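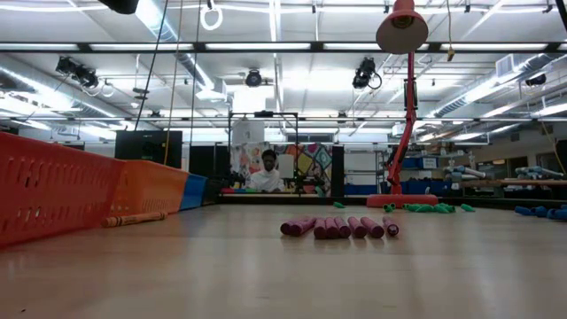
Rumthorpe, 4 de julio de 2024

La carta llegó un jueves y Baltasar Escobar la dejó sin abrir hasta que se le enfrió el café. Remite de Irlanda. Letra inclinada, de monja o de maestra. Nostetti, la perra, la olió y se fue a dormir debajo del fregadero.

Al final la abrió con el cuchillo de la mantequilla.

«Estimado señor Escobar: mi madre murió en enero. Entre sus cosas había 15 cartas suyas. No sé si las quiere. Saoirse Brophy.»

Nada más. Ni pésame pedido ni dado. Quince cartas. Él habría jurado que le escribió muchas más, que aquel invierno no hizo otra cosa que escribirle a Philomena Dunne. Pero uno se acuerda de lo que quiso mandar y no de lo que mandó.

Se puso la chaqueta. Se la quitó. Llamó a Hamisi.

— ¿Tú me llevarías al ferry?

— ¿Cuándo?

— Ahora.

Silencio. Ruido de platos al otro lado, una radio, alguien que reía.

— Dame dos horas, dijo Hamisi Gachanja. Y come algo, que te conozco.

No comió. Metió en la bolsa dos camisas, las pastillas, un libro que no iba a leer. La foto no. La foto se quedaba en el cajón, donde llevaba desde siempre, Philomena en el muelle con el pelo en la cara y detrás, borroso, Eamon Kavanagh fingiendo que miraba los barcos. Eamon, que sabía. Eamon, que no dijo ni una palabra en toda la boda.

Porque hubo boda. Con Brophy, el del molino. Baltasar fue de invitado, con zapatos prestados, y bailó con la novia una sola vez. Ella olía a jabón y a lluvia. Le dijo al oído: «Escríbeme igual». Y él igual escribió.

El coche de Hamisi tosía en las cuestas. Nostetti atrás, con el hocico pegado al cristal. Hablaron poco. Hamisi conducia como quien reza, con los labios moviéndose, y solo al ver el mar preguntó:

— ¿Y la hija qué sabe?

— Lo que digan las cartas.

— ¿Y qué dicen?

Baltasar miró por la ventanilla. Gaviotas, un camión, un niño con un cubo.

— No me acuerdo, dijo. Te lo juro. No me acuerdo de una sola frase.
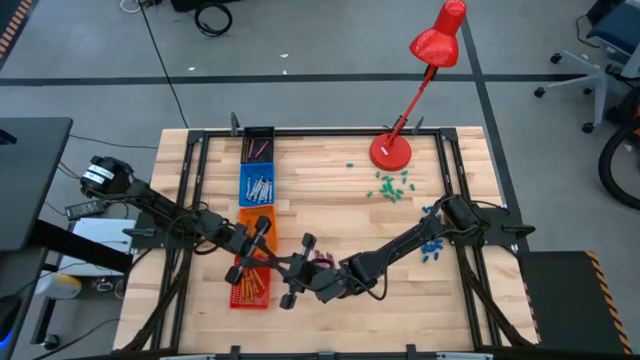

La mesa de Saoirse Brophy estaba en la cocina, la misma cocina, y él reconoció antes el ruido de la puerta que la cara de la mujer que la abría. Se sentaron uno a cada lado. Té fuerte, pan con mantequilla. La madera era clara, de tablas juntas, y Baltasar fue siguiendo las uniones con la uña para no tener que mirarla a los ojos. Tenía las manos de Philomena. Eso no lo había previsto. Los dedos largos, la manía de darle vueltas al anillo.

— Pensé que sería más alto, dijo ella.

— Lo fui.

Ella casi se rió. Puso el paquete en medio. Un cordel, una caja de galletas Brista con la tapa abollada.

— No las he leído todas. Leí 3. Después me dio vergüenza.

— ¿Vergüenza de ella?

— De mí.

Afuera empezó a llover, lluvia de lado, de la que se mete por las mangas. La vecina, la Ní Chonaill, pasó corriendo con una sábana en los brazos y saludó con la barbilla. Mañana lo sabría el pueblo entero. Un hombre viejo, extranjero, en la cocina de la difunta. Bueno. Que lo supieran.

Baltasar desató el cordel. Le costó, los nudos siempre le habían costado. El papel estaba blando de tanto abrirse y cerrarse, y en los márgenes, a lápiz, había otra letra. La de ella. Respuestas. Cada carta contestada allí mismo, en los huecos, entre renglón y renglón, sin enviarse nunca.

«Aquí también ha nevado.»

«No digas eso.»

«La niña ya anda. Diez pasos, de la silla a la puerta, y luego se sentó a llorar.»

«Ven.»

Esa la leyó tres veces. Ven. Sin fecha, el lapiz casi borrado, en la esquina de abajo, donde él firmaba.

Saoirse se levantó a por más té aunque quedaba té. Se quedó de espaldas, junto al fogón, un buen rato, con la tetera en la mano.

— Eamon vive todavía, dijo sin volverse. Arriba, pasada la iglesia. Pregunta por usted cada Navidad. Mi madre le decía siempre que estaba usted bien.

— ¿Y cómo lo sabía ella?

— No lo sabía.

Él dobló la carta por donde estaba doblada. Luego la siguiente. En el patio ladró Nostetti, una vez, y se oyó a Hamisi que le hablaba en voz baja, cosas de perros, que ya, que ya salía, que un poco de paciencia.

— ¿Tiene un lápiz?, preguntó Baltasar.

Ella abrió un cajón y se lo dio.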